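Cledine fingertip and pad service kit, reviewed after one full change on a two-handed cell

Reviewed by Sebastian Dobre
Nov 21, 2022

We run a small bench cell with a multi-fingered hand that does sorting and light assembly over a white worktop. The hand is a good one, but the rubber parts wear. The fingertips lose their edge first, then the palm pad starts to go smooth, and after that parts begin to slip during the carry. Up to now we bought replacement tips one at a time from Rulden and reused the old pins until they bent. In July we bought the Cledine service kit instead, and this review covers what is in it and how the change went.

What you get

The kit comes in a flat plastic case with a foam insert. Inside are replacement fingertips, a thumb tip, a textured palm pad, a bag of pins and retaining clips, a pin punch, a short torque driver with 2 bits, a tube of grease and a printed booklet. We paid $40 more than the same tips would have cost us separately. For that you also get the driver and the punch, and the driver is decent. It clicks clearly and the handle is large enough to hold with gloves on.

The case is not as good. The latch on ours cracked the first week and is now held with tape. The foam cutouts for the tips are all the same shape, although the tips differ in length, so it is easy to put them back in the wrong order. We wrote the positions on the foam with a marker.

Before you start

The booklet says to park the arm, cut power to the hand and wait for the drive indicator to go out. It should also say to write down the joint offsets first. Ehsan Tabrizi looks after our controllers and he had a backup, so no harm was done, but a shop without one would lose some time here. Save the offsets to a file and print them if you can.

Note the cycle counter as well. Ours read 2,468 when the old tips came off. That is lower than we expected from the Rulden parts, but we had been running sheet metal brackets with sharp edges and that will eat any rubber.

Changing the tips

Each tip is held by one pin and one clip. The clip comes out with a pick, the pin comes out with the punch, and the tip pulls straight down. Work from the outside finger toward the thumb. The fingers nearest the thumb are the awkward ones, as the thumb segment sits in front of them and has to be swung out by hand. It will feel stiff. Do not lever it with a screwdriver.

The new tips were a snug fit. One of them needed its bore cleaned out with a drill bit turned by hand, where a bit of molding flash had been left behind. Rodica Grecu did the second hand and had no trouble with any of hers.

The grease goes on the pin only. The tube has far more in it than one change needs and the nozzle is wide, so put a little on a scrap of card and use a toothpick. If any gets on the rubber, wipe it off with alcohol before the hand closes on anything.

Changing the palm pad

The old pad peels off in one piece if you warm it a little. Cleaning the adhesive off the housing is the slow part of the whole job. Cledine includes one wipe and you will want several. The new pad has a fine raised texture, and it has to go on with its edge parallel to the seam of the housing. There are no locating marks on the pad. Valentin Anghel laid a strip of masking tape along the seam and set the pad against that, and this worked well enough that we would do it again.

Checking clearances

After the change you have to check that the fingertips hang clear of one another, and that the thumb can come across without rubbing the housing. The booklet gives one drawing for this, made from the side, and it is hard to match to the real thing. We used the wrist camera, which looks past the housing at the pad and the fingers.

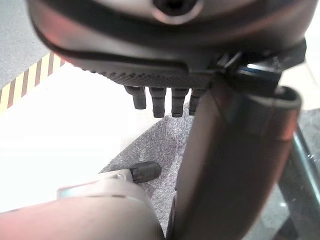 Setting up after the change

The hand has to be homed again and the closing force set. Run the homing routine with nothing on the worktop within reach of the fingers. Ours stopped with a range error on the thumb the first time. The cure was to load the saved offsets, home again and then trim the thumb alone.

For closing force, start low and bring it up in small steps with a part you do not mind marking. New rubber grips harder than worn rubber, and if you keep the old setting you will dent soft parts. We ended up well under our previous value.

How it has held up

The counter is now at 2,848, so this is still early. The tips show light polishing on the face and nothing else. The pad has not lifted at the corners. We have had one dropped part, and that was a program fault.

Eifion Mathias, from the Teixeira line down the hall, fitted the same kit to an older hand with the Revden wrist. He tells me the tips were fine but the pad was slightly too wide and had to be trimmed with a knife. If you have that wrist, measure first.

What I would change

A cleaner way to line up the pad is top of the list. After that, I would like more wipes, a stronger latch and a page in the booklet on saving offsets. The spare clips are welcome, and there should be more of them, as they jump when you pull them and ours went under the cabinet.

Verdict

Good parts, a useful driver, a poor case and a thin booklet. It is worth the extra money the first time, when you need the tools. For the next change I plan to order the tips and the pad loose, plus a bag of clips, and keep using the driver from this kit.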